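Visit Report: Open Day at the Ehlers Returns Center, Korkdale

3 comments | 14 shares

The Ehlers returns center in Korkdale opened its doors to members of the Trurnside Retail Association on a Thursday in June. The building handles footwear sent back by customers of Trundum, the mail-order service, and by a number of smaller stores in the region. Members had asked to see how returned shoes are received, checked and put back into stock, and the center arranged a full morning for the purpose.

The tour began at 9:30 a.m. at the receiving dock. Parcels arrive in wheeled cages and are opened by hand at a long counter, where the outer carton is set aside and the paperwork is matched to the order. The center receives 800 pairs on a normal weekday and 1717 on its busiest day last winter. Our guides explained that most delays at this stage come from missing return slips – a point several members recognized from their own stores.

From the dock the group moved to the inspection desks on the second floor. Each pair is taken out of its box, and the soles, laces and insoles are checked under a lamp. Staff then compare the size marked inside the shoe with the size on the end label of the box. A mismatch is the most common fault found there, and it usually means that a customer who ordered two sizes has sent one pair back in the wrong box.

Members spent longer at the desks than the schedule allowed. The end label carries almost everything the desk needs: the name of the model, the size with its conversions, and a code for the stock system. One label studied by the group read NIKE COURT ROYALE, size 7.5, in white lettering on red.

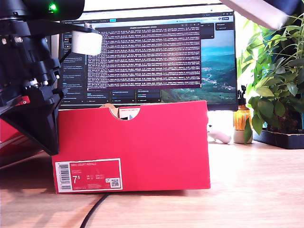

What happens to a pair when the shoes are in good order but the box is damaged?

The shoes are moved to a plain replacement box, a new label is printed with the same model and size, and the pair goes back to stock at full price. Damaged boxes are flattened and sent for recycling at the end of the shift.

The storage hall was the last stop before lunch. It has 196 bays, arranged by brand and then by size, with the faster-selling sizes kept at waist height. Boxes are shelved with the label facing the aisle. The aisles are narrow, and the group was divided in two for this part of the visit. Several members noted that the lighting at the far end was weaker than elsewhere, and the center has replied that new fixtures are on order.

Lunch was served in the staff room, followed by a short discussion. The center charges stores a flat monthly fee for up to 300 pairs, with a separate rate above that level. Members with seasonal trade asked whether unused volume could be carried over to the following month. This is not offered at present – the center agreed to review the matter and respond in writing.

The association thanks Ehlers for its hospitality. Members who were unable to attend may request the printed handout from the Trurnside office. A second visit will be arranged if enough members express interest.

Last updated: June

Contact | Copyright Trurnside Retail Association | Back to top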